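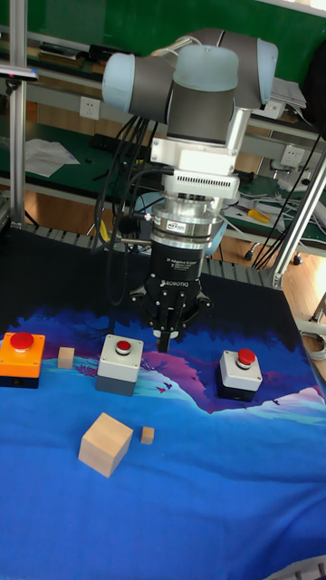

What do I mean by "fixed cost" in this course? It's any bill that stays the same size whether you sell one thing this month or a thousand of them, like the rent.

Home | Syllabus | Handouts | Office hours

Search this site Go

Handout 4: Finding the break-even point

I like to start with a candle shop because everybody gets candles. Call ours Favberg. Rent, insurance and the phone come to $1,233 a month, and those get paid even if I lock the door and go to the beach! Then there are the costs that follow each candle around: wax, wick, jar, box. Say $7 a candle, and we sell them at $12.

So every candle leaves us $5 (we'll call that the contribution, please learn the word, I use it all term). Divide 1,233 by 5 and you get 246.6. You can't sell six tenths of a candle, so round up to 247. Always up, never down. I lose count of how many people round down on the homework.

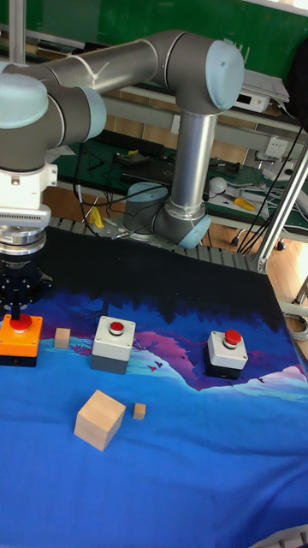

Now suppose we only sell 244. That's so close, right? But 244 times $5 is $1,220, and we're $13 short for the month. Small loss, still a loss.

Vaida Lukoševičius asked after class what happens if the price drops to $11. Great question, and I wish I'd put it on the board. The contribution falls to $4, and 1,233 divided by 4 is 308.25, so now we need 309 candles. One dollar off the price and we have 62 more to sell. Try it yourself at $13 before we meet again, and bring your working, even if it's messy.

For reading, do the Kettle chapter up to page 191 and skip the part on taxes. We'll get to that in March.

Contact: Yvonne Staniforth | Copyright Yvonne Staniforth | Back to top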